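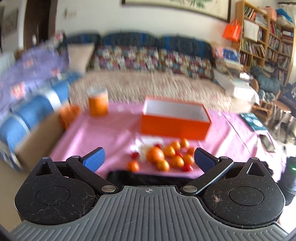
**Ticket 2773: Broadband drops every evening, upstairs and living room**

Opened by: Brisa Villaseñor
Product: Trullari home router, with one Sernulel extender
Status: Closed

**Customer's first message**

The connection goes off most evenings between 7 and 9. The lights on the router stay green but nothing loads on the laptop or the television. It comes back by itself after a few minutes, then goes again. I have turned the router off and on many times. The router is in the hall cupboard and the extender is in the living room behind the sofa. This started in October after the new router came. The old one never did it.

**Support, first reply**

Thank you for the details. Please try the following and tell us the result of each step.

1. Connect the laptop to the router with the network cable and leave it connected through the evening.
2. When the fault happens, open the router page and write down what it says next to "Line status".
3. Switch the extender off at the wall for one evening.

Please do not press the reset button on the back, as this clears the log.

**Customer**

Did step 1. The laptop was fine on the cable all evening. The television still dropped twice, at 7.20 and 8.05. Line status said "Connected" both times. I haven't done step 3 yet as my son needed the internet upstairs for homework.

**Support**

The line into the house is fine, then, and the fault is in the wireless. Please do step 3 when you can. Please also send the name of the network the television is joined to. It is under Settings, then Network.

**Customer**

Extender off last night. No drops in the living room at all. Upstairs was very slow but it didn't cut out. The television says it is joined to "Huerta-EXT". The laptop says "Huerta".

**Support**

We have looked at the log from your router. The extender asked for a new address 143 times in 48 hours. A normal figure for that period is 2. Each time it asks, anything joined through it loses its connection for a short while.

There is a known problem when this extender is still on its original software. On the extender page, choose Maintenance, then Software, and tell us the version. If the page won't open, join the laptop to Huerta-EXT first and try again.

**Customer**

The page wouldn't open the first time. It did after I joined the other network. Version is 1.0.4. There is a button for "Check for update" but it says none found.

**Support**

The automatic check does not work on 1.0.4. We have emailed the file to you. To install it:

- Save the file on the laptop. Do not unzip it.
- Connect the laptop to the extender by cable.
- Choose Maintenance, Software, Upload, and pick the file.
- Wait until the light is steady white. Leave the power on until then.

The network name and password should be kept. If they are not, enter them again from the card that came with the router.

**Customer**

Installed. It did lose the password and I put it back in. The light went white after a second restart.

**Customer**

Four evenings now and no drops on the television or upstairs. You can close this.

**Closing note (Clirkstead desk)**

Cause: extender software 1.0.4, repeated address requests. Fixed by manual update. Router not replaced. Password lost during update, passed to the people who write the instructions.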